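Trinska ouvre un atelier de rénovation des sols à Lorngate

Lorngate, mai. L'association Trinska ouvre dimanche à 10 heures son nouvel atelier consacré à l'entretien et à la rénovation des sols intérieurs. Il s'adresse aux particuliers qui souhaitent reprendre eux-mêmes un garage, une cave ou une pièce de vie. 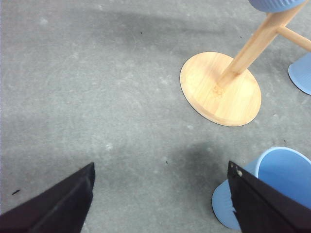
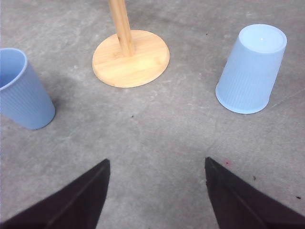
Sol gris marqué de traces claires.

Programme

La première séance porte sur le nettoyage, le dépoussiérage et le rebouchage des petites fissures. Les suivantes abordent le ponçage, le choix d'une finition et l'application au rouleau. Le cycle complet compte quatre séances de deux heures. Chaque groupe accueille 16 personnes au maximum.

Les outils sont prêtés sur place par la société Edow. Les participants apportent des chaussures fermées et des gants.

« Beaucoup de gens recouvrent un sol qu'il suffirait de nettoyer et de reboucher. Nous voulons leur montrer comment juger de son état avant d'acheter quoi que ce soit », explique Thierry Jacquet, responsable de l'atelier.

Tarifs et inscriptions

La séance coûte 19 euros, fournitures comprises. Les inscriptions se font à l'accueil de Trinska, rue Szűcs, ou par téléphone aux heures d'ouverture. Une liste d'attente sera tenue pour les groupes complets.

Contact presse : Thierry Jacquet, association Trinska, Lorngate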